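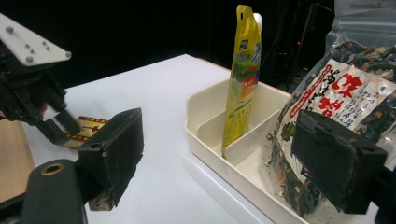
Muline Hand-Held Gripper: the Pantry Sessions

Gallery page, Skernis Workshop Reviews
Words by Teodor Zieliński

The Muline is a gripper you hold in your own fist. You squeeze, it squeezes, and the recording goes off to teach a proper robot how to do the same thing without you. The company rents it out by the month as part of a demonstration kit, and we took one for January to see whether a person of ordinary patience could get useful work out of it.

The job we chose was groceries into trays. It sounded easy at the planning meeting, which was held by people who had never tried to pick up a bag of dried seaweed with two fingers and no palm.

What we packed

The tray is cream-white plastic, with low walls and a divider across the middle. We picked it for the low walls. A taller tray hides the bottom of whatever you're putting down, and you end up parking by ear.

The yellow spouted pouch with the white screw cap went in the back compartment, standing up. It leans a little. Dilek Kocabaş, who scores our packing trials, accepts a lean. She doesn't accept a flop, and she has a ruler.

The big clear bag is dried seaweed with bits of dried vegetable, and the label says miso in large red characters. It's the reason we went through so many practice runs. Bags like this change their minds about where their middle is. Muline's manual suggests approaching from the side, and gives the matter one sentence.

Then there's the small flat packet, cream and yellow with a red border like the edge of a strip of film. Flat things are where cheap grippers go to be embarrassed. You want it by the edge, fingers angled down, held just off the tabletop, and you want to stop squeezing before you've folded it into a taco.

The finger pads

Black, chunky, and on the left one the lower edge is scuffed and slightly chipped, with paler specks coming through. Muline calls the pads a consumable. The kit includes a spare pair and the tool to fit them, and the tool is good. I'd still like the pads to be less keen on being consumed.

They're also wide. Held close to your work they block a fair bit of it, and a corner of the tray can vanish behind the right-hand pad at the very moment you care about it. Tülin Canpolat got used to this in an afternoon. I'm still leaning sideways like a man looking for a bus.

The table

White top, black background. Muline's setup sheet asks for a plain surface and even light, and we did as we were told. My colour suggestions were noted.

Sessions and scores

We logged 548 demonstrations over the month, of which Dilek threw out 70. Most of the rejects were mine. The longest unbroken run without a dropped item was 17, also not mine.

Weight on the wrist is fine for half an hour and then becomes a topic of conversation. Kevser Değirmenci at our Jullanbridge office straps hers to a forearm brace meant for tennis, and recommends it to anyone who'll listen.

Price and support

The monthly rental came to $3391 with freight both ways, the spare pads and one login for the review software. A second login costs extra, so the four of us shared a password and apologised to each other when we got kicked out mid-clip.

Support was quick. Remzi Kurtuluş answered my question about squeeze calibration before lunch, and was very polite about the fact that it's on page two.

Would we rent it again?

Yes, for trays, boxes and pouches. For big slippery bags I'd want to try the softer pads that Uysal makes for it, which are on back order until autumn. Bookings go through the Muline rental desk, and they'll ask for your tabletop height, so measure it first.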